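Why did the robot let go of the plate?

You may have heard that robots never make mistakes. Grown-ups who sell robots like to say so. Be careful with that one.

At a workshop in Trenbridge, a robot arm called Milaro was given one job: pick up a plate and put it in a dish rack. Easy, right? You can probably do it while talking. Milaro had 224 tries, and 218 went well. The other six ended with a plate on the floor.

"The sales brochure said it could handle any dish," says Nisha Bajpai, who ran the tests. "I'd like to meet the person who wrote that."

So what went wrong? An arm like Milaro can't feel a plate the way you can. It has a sensor in its fingers that measures how hard they are squeezing. The sensor had worked a bit loose, and it kept sending the message "got it!" when the grip was still weak. The arm believed the message - computers usually do - and swung the plate across too soon.

Nobody was hurt. But broken pottery is sharp, and a moving arm can't tell your hand from a plate. That is why people stay back until the power is off, even when the arm looks asleep. It might only be waiting.

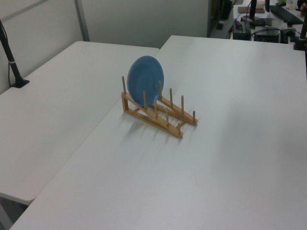

Page last changed: May 2018

A plate in a rack has to slot between the pegs and lean without tipping. Is one plate standing up proof that the robot is fixed? No. Baoshan Cui tightened the sensor and wants 140 more tries before he believes it.

Next time someone tells you a machine never fails, ask two things. How many times did you test it? And what happened the other times?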